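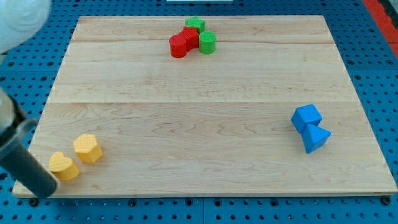
We drove over to Werkden on May 4, 2016 for the open day at the Magsi toy workshop, and I'm so glad we got there early, as the little lot was full by ten and people were parking clear back to the Lelulstead road. The first room is the one I'd go back for. They set out painted blocks for visitors to handle, and I stood much too long over a pale board with a green star at the back of a little group of reds and greens, and a blue cube and a blue triangular piece keeping each other company over on the right. The paint is matte with a bit of texture to it, the kind of finish my grandmother's set had (hers lived in a Comell cookie tin, and I'd give a lot to have it back!).

After that came the sanding room, the paint room and a very welcome cup of coffee. The tour is 4 dollars, kids get in free, and the shop at the end will take a good deal more than that from you if you let it. They open again in June, and we're already planning to bring my sister's two.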